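4.2 La journée portes ouvertes, côté visiteurs

Je dois avouer que j'avais prévu tout autre chose pour cette section. Au départ, Ultan Moriarty et moi voulions comparer les réactions du public devant deux tâches, la saisie de pièces rigides et la manipulation du linge, mais les gens ont voté avec leurs pieds – tout le monde s'est agglutiné autour de la serviette ! Sur les 370 personnes passées par le hall de Ratby en février, 72 ont bien voulu remplir notre questionnaire (merci à Aisling Keogh, qui a couru après les derniers jusqu'au vestiaire), et presque toutes les réponses libres parlent de tissu.

La démonstration elle-même est d'une simplicité désarmante. On étale une serviette éponge sur de la moquette sombre, les deux bras viennent chercher les coins du bord le plus éloigné (figure 3), et on plie. Une dame m'a demandé si j'avais choisi la serviette exprès, et oui, un peu : l'éponge fait des creux peu profonds que nos caméras lisent mal, et c'est justement ce qui nous intéresse dans Tedura. 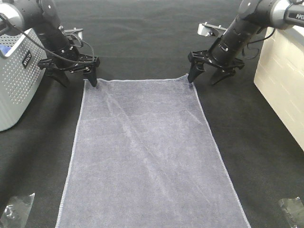 Temps de lecture : 3 min

Figure 3. Les deux pinces au contact des coins éloignés de la serviette, un doigt de chaque pince restant du côté de la moquette.

Ce moment du contact, je l'ai commenté tellement de fois dans la journée que j'en avais la voix cassée. Les visiteurs regardent les bras, alors que moi je regarde la position des doigts par rapport à la bordure : trop loin, on pince la moquette, trop près du milieu, le coin retombe. Quand je le leur disais, ils se penchaient tous en même temps (Gobnait Gallagher a fini par mettre du ruban adhésif au sol).

Dans les questionnaires, le mot qui revient le plus est « lent », suivi de près par « délicat », parfois chez la même personne. Je trouve ça plutôt encourageant, même si je me garderai bien d'en tirer une statistique. La discussion du protocole Promura est reprise en 4.3.

À lire aussi
Doherty : retour sur un an d'ateliers
Tedura, notes de calibration
Préparer une démonstration publique

Dernière mise à jour : 24 avr. 2026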